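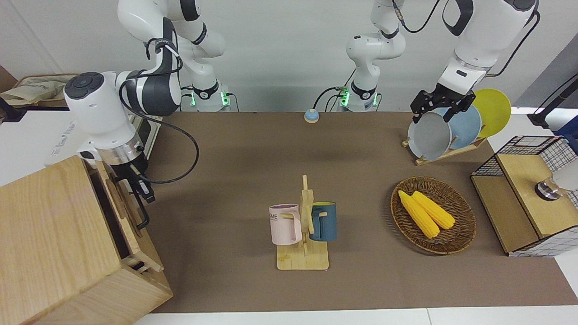
Sundetti Tabletop | Kitchen Storage and Drying Team

Wooden Dish Rack and Mug Tree

The Sundetti dish rack and mug tree are sold separately or as a pair. Both are meant for a small counter or the end of a table, where plates and mugs are used every day and don't need to go back in a cupboard.

Dish rack

Plates stand upright in a row, one behind the next. The colors we photograph most often are gray, light blue and yellow, and all three are round plates. Other makes fit too, as long as the rim is not too thick for the slot. Deep pasta bowls do not fit and should be dried somewhere else.

There is no drip tray. If you put plates in wet, set the rack on a folded towel or on the Skatavent mat (order separately).

Mug tree

A flat rectangular base, one post and short pegs. Hang mugs by the handle. Put the first two on opposite sides so the weight is even, as with the pale pink and teal-blue mugs shown. Mugs with very small handles, espresso cups mostly, may not go over the peg.

The base is not weighted. We suggest keeping it away from the edge of the counter.

Care

Wipe with a damp cloth and dry right away. Not for the dishwasher. Rub in a little food-safe mineral oil when the wood starts to look pale. Light marks can be taken off with fine sandpaper, going with the grain, then oiled again.

Also on the table

The oval woven basket is wicker and is listed under Bread and Fruit. It holds corn on the cob, rolls or lemons. Shake out crumbs and keep it dry. The corn, mugs and call bell are not included with any set.

Ordering

Stock ships from the Cletareck warehouse within 8 working days. Unused items can be returned for 30 days after delivery, in the original box. Please keep the paper sleeve around the post of the mug tree until you are sure you want it, as returns without it tend to arrive scratched.

The first run of 2,000 racks sold through in March. The current run has the same slots and the same finish, so an older rack and a new one can be used side by side.

Questions about sizes or spare pegs: Yolanda Paucar, product support. Shops and cafes: Elaheh Hassanpour, trade orders.

Page updated 31 May 2021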